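The Soup Comes First: A Talk with the Cook at Ovenmont

The kitchen of Ovenmont opens at five in the morning, and when I came at half past six the stock was already on the stove for an hour. The cook, who owns the place together with her brother, asked me to leave her name out of the article. "The food has my name in it already," she told me. "On paper I don't need it."

Ovenmont is a small lunch restaurant at the lower end of Naritz, near the bus turnaround. It serves one soup, one main dish and one cake per day. I wanted to speak with her about the soup, and especially about barley, which she cooks almost every week in the cold months and which many people at home are afraid of.

"They think it takes the whole day," she said. "It takes fifty minutes if you soaked it in the evening. If you forgot, then it takes an hour and a half, and you still have soup."

She learned it from her grandmother in Fludach, where the barley was cooked in the same pot with smoked bones and whatever roots were left in the cellar. She does it differently now. The barley is cooked in its own pot, in plain salted water, and goes into the soup only for the last ten minutes. I asked if some flavor is lost in this way.

"A little, yes. But when barley sits in the soup from the beginning, it drinks everything. You cook soup in the morning and at two o'clock you have porridge. My guests at two o'clock pay the same as my guests at noon."

For the base she uses onion, celery root, carrot and a piece of parsley root, all cut small. The vegetables go into butter over a low flame with a lid on. She does not want color on them. I said that most recipes I know tell you to brown the onion well, and she shook her head before I finished.

"For beef, brown it. For this soup I want it sweet and pale. Put in the salt at the start, so the onion gives its water, and then leave it alone. People stir too much. They stand there and stir because they are nervous."

Dried mushrooms go in next, 100 grams for the large pot, together with the water they were soaked in. She pours this water slowly and leaves the last spoonful in the bowl, where the sand is. The mushrooms come from Paulauskas, a dry goods shop two streets from the restaurant, and she buys them in paper bags of 300 grams. In October she buys enough to last until April.

I asked her what a person at home can use when there is no such shop nearby. She answered that supermarket mushrooms are fine, only you need more of them, and you should smell the bag before you pay. "If it smells like nothing, the soup will taste like nothing. It is the same with marjoram. I throw out mine every year and everybody says it is a waste."

The bones are a matter on which she and her brother do not agree. He wants smoked pork in every pot. She makes the soup without meat two times out of three and puts the sausage on a separate plate, for those who ask. While we were talking he came in with the bread and said, without stopping, that his version sells out earlier. She told him to close the door.

She keeps a notebook with all soups she has served since the opening. The morning I visited, she wrote down number 2173. Beside each one there is a short remark, such as "too thin" or "more dill" or only a line under the date. Barley soup appears in it more than any other.

"I don't read it for the recipes," she said. "I read it to see when I was wrong. In the first winter I wrote 'good' next to everything. I was tired, I think."
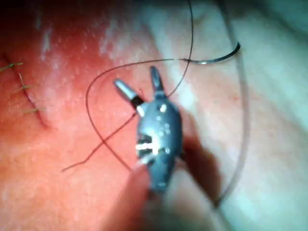
Close-up: metal instrument with open jaws, over a skin-like surface.

At the end I asked for one piece of advice for the home cook, and she gave me two. The first is to finish the soup with something sour. She uses the brine from pickled cucumbers, one tablespoon for four plates, stirred in when the pot is off the heat. The second is to make it a day before and keep the barley in a separate box in the refrigerator, with a spoon of oil so it does not stick.

Then the first guests were knocking, although it was only ten past eleven, and she went to let them in.

Comments

marta_k: I tried the brine in my lentil soup yesterday. Very good, but start with half a spoon if your pickles are salty like mine.

Oldstove: My mother cooked the barley in the soup and we liked it as porridge! The spoon had to stand up by itself.

pennyroyal: Does this work with pearl barley, or should it be the whole kind? The soaking time makes me think whole.

marta_k: @pennyroyal I used pearl and soaked only two hours, it was soft in half an hour.

Contact | Copyright, all rights reserved | Back to top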